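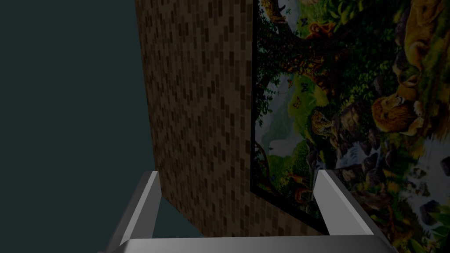
Wednesday. Clundine, 18 cards, 5 players. Two games before dinner, both over too fast. The smuggler passed the sealed letter on turn one and the customs side never got a second inspection. Cut the opening hand from three cards to 2. Bluffing still works, but a player holding both permits can stall – needs a forced discard.

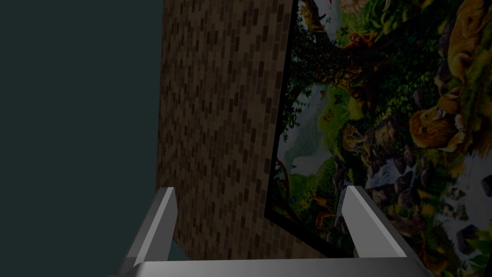
Rule changes

1. Inspection happens before trading.
2. A refused trade costs one coin.
3. Permits are discarded face up. 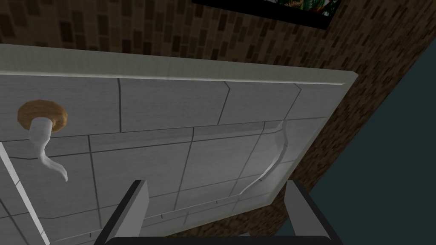 The vote needs a physical marker. Cards get shuffled back into hands by mistake and the count has to be redone. A flat wooden disc like that round knob, tan with a slightly darker rim, would be easy to tell from the coins and would lie flat on a card. One side stamped for "search", the other left blank. Will price a batch at Başaran in April, together with the box inserts.

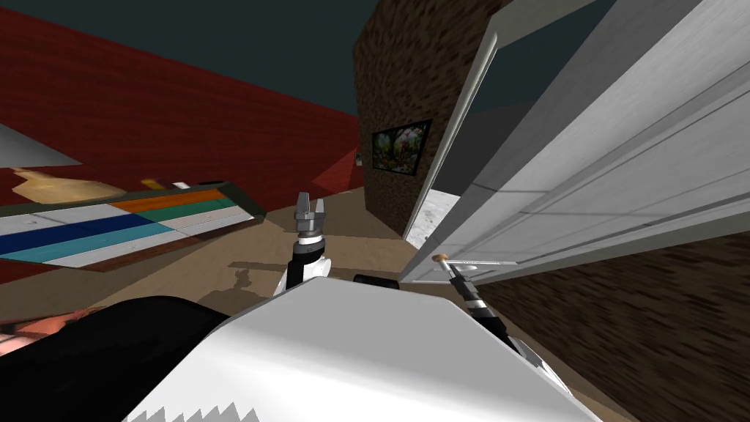

Remo Mazza wrote back that the forced discard punishes the wrong side, and that customs should lose a coin for every failed search instead. He may be right – test both versions with the same deal and log the turn counts.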